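Home | Newsletter | Back Issues | Contact

We use cookies to remember which issue you were reading. OK | Settings

Filed under: Upkeep, Two-Arm Cells

2018-02-03

The folding cell at Nitham has been back on its feet since December, if a machine bolted to the floor can be said to have feet. Roald Lindqvist looks after it for Drirton, and he has sent in his notes on keeping two arms and one green shirt on speaking terms.

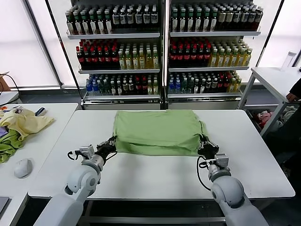 His first rule is cables. Each arm trails one from the wrist, and each needs enough slack to turn without snagging and not so much that it lassos the laundry. Roald ties his off, runs the arm through its full reach at a crawl, swears, and ties them off again. The manual from Zukero allows 2 minutes for this. Roald allows a morning.

Next come the fingertips. He wipes the pads every 29 folds and checks the linkage pins with a driver that lives in his shirt pocket. A finger with play in it will still close on the cloth - it just closes on a different bit of cloth than you had in mind.

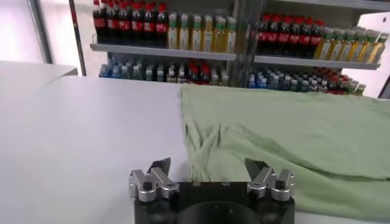

Wrist cameras get checked after any work on the gripper, even if you swear you never touched the mount. You touched the mount. Park the arm low over the table, compare the view with the saved one, and redo the calibration if the fingers have wandered.

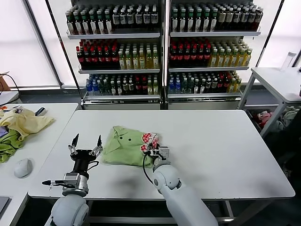

Both arms are zeroed together, never one after lunch. Roald tried that once and spent 335 test folds blaming the shirt. The log sheet is on the Sugawara drive, and he would like people to fill in the last column.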